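Visit report: the Plitora tire and wheel works, Cukidthorpe
By Anas Filali
August

Plitora molds and mounts tires for 1/10 and 1/8 scale buggies and runs an open house once a year for club racers and hobby shop staff. I went for the carpet tire line. I run a 2WD buggy on medium-grip gray carpet and have had a long-running problem with inside edge wear on the rears, so most of my questions were on carcass construction and gluing. Notes follow in the order of the tour.

Arrival and layout

The works is a single-story building at the back of the Cukidthorpe trading estate. Sign-in was at 9:30 a.m. and the first group went in at 9:45. The route runs compound store, molding, trimming, foam, mounting and balance, packing. Safety glasses were handed out at the door. Photography was not permitted in the molding hall or the compound store.

Compound store

Raw compound arrives in sheets, wrapped and tagged by batch. Plitora does not mix its own rubber. A batch is checked on arrival for hardness and for cure time on a sample button. If the button is out by more than two points Shore A, the batch goes back. Sheets are stored flat, in the dark, and are used oldest first.

The three carpet compounds share a base polymer and differ mainly in oil content and filler. The softest one gives the most grip on cold carpet but starts to feather at the pin tips once the track comes up. The technician recommended it only for the first qualifier, or for tracks with low humidity. For club running he would fit the middle compound and leave it on.

Molding

There are six presses, four of them on buggy rears on the day. Each mold makes two tires per cycle. The press operator loads a pre-cut strip, closes the mold, and the cycle runs at a fixed temperature and pressure. Cure time for the standard carpet rear is 341 seconds. The earlier tool needed 350 seconds. The saving came from moving the heater cartridges closer to the bead, where the section is thickest.

Pin height is set by the mold and cannot be adjusted. The new mini pin rear, the Triltudix, has 36 pins per row across the main tread, with a shorter pin on the two outer rows. The shorter outer pin is there to reduce traction roll. I asked if the outer row could be cut down further by the user. It can, with side cutters, but the cut must be level or the tire will pull to one side under braking.

Venting was the part I had not seen before. Each pin has its own vent in the mold, and a blocked vent leaves a short pin with a rounded tip. The vents are cleaned by hand at the end of every shift. A tire with more than one short pin is scrapped.

Trimming and inspection

Flash is removed from the bead on a rotating mandrel. The operator then turns the tire inside out and checks the inner wall for thin spots under a lamp. Reject bins were marked by fault. The fullest by a clear margin was the one for bead flash torn too deep, and a new trimming blade is being tried to bring that down.

Foam

Closed-cell inserts are bought in as molded rings from Maksymiv and are not cut on site. The profile is slightly wider than the wheel so that it supports the sidewall, with a chamfer on both outer corners. My edge wear question was answered here. The insert I had been using is a square-cornered type, which pushes the inner shoulder of the tire out and loads it on a flat surface. A chamfered insert, or a square one with 2 mm sanded off each corner, should even out the contact patch. I will try both on the same compound.

Mounting and balance

Pre-mounted sets are glued by hand on a jig that holds the wheel at the hex and opens the bead with four fingers. The sequence is:

1. Wash the wheel bead and tire bead with a residue-free cleaner. Dry fully.
2. Fit the insert and work it around until there are no high spots.
3. Seat both beads and check with the wheel spinning.
4. Apply thin CA to the outer bead in four places, then fill between them.
5. Wait, turn over, repeat on the inner bead.

Glued wheels rest for 20 minutes before balancing. The balancer is a simple magnetic spindle. Putty is placed on the inside of the rim, opposite the heavy point, and pressed down. Front wheels are balanced to a tighter limit than rears, as they turn without a driveshaft to damp them. All pre-mounted rears use a 12 mm hex and a white dish wheel.

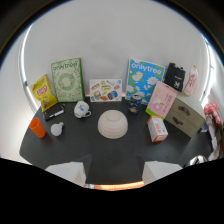

Packing and questions

Tires are packed in pairs, with the compound and batch number on a label on the back of the card. Loose pairs include inserts. Pre-mounted pairs are packed with the dish faces outward to avoid scuffing the tread.

Points from the question session that may be of use to other racers:

Storage. Keep unused tires in a sealed bag out of sunlight. Shelf life for carpet compounds is two seasons before hardness starts to climb.

Additive. The house test procedure is full width on the rear, inner half on the front, wiped off before running. Additive left on overnight will swell the softest compound and lift the glue joint.

Wheel re-use. Boiling is accepted. Acetone is not advised on the current wheel material, which softens at the bead.

Direction. The Triltudix is not directional. Swapping left and right after each meeting will extend its life.

The tour finished at 12:15 p.m. A pair of middle compound rears bought at the door will go on the car for the next club round, with the sanded inserts on one set and the Maksymiv rings on the other.

Related reports
Front tire choice for 2WD on gray carpet
Insert shapes compared: square, chamfered and stepped
Gluing jigs: three designs measured
Gear diff oils for indoor buggy

Contact | Copyright Anas Filali | Back to top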